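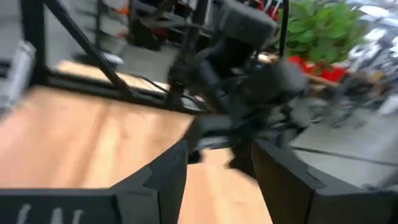

Home Contents Random article Recent changes Help

Wooden tabletop

A wooden tabletop is the flat upper part of a table, made wholly or partly of wood and carried by legs, trestles or a central column. It provides the working or dining surface and is the part most exposed to wear.

Construction

Solid tops are commonly made from boards glued edge to edge. Wood swells and shrinks across the grain as the moisture in the air changes, so the top is usually held to its base with slotted brackets or wooden buttons that allow slight movement. Wide tops may also be fitted with battens on the underside.

Appearance

Colour depends on the species, the finish and the age of the piece. Light tops range from pale yellow to peach and tan, and darker streaks may follow the grain. Many pale woods deepen in colour when exposed to daylight.

Care

Oiled surfaces are wiped with a damp cloth and oiled again when they look dull. Varnished surfaces need less attention but are harder to repair in small areas.

Regional production

In Brumbridge, table-making is associated with the workshop of Wolfram Hellwig, later merged with the firm of Fröhlich. Its pattern book lists 133 designs for tops, 9 of them round.

See also: Trestle table; Workbench; Wood finishing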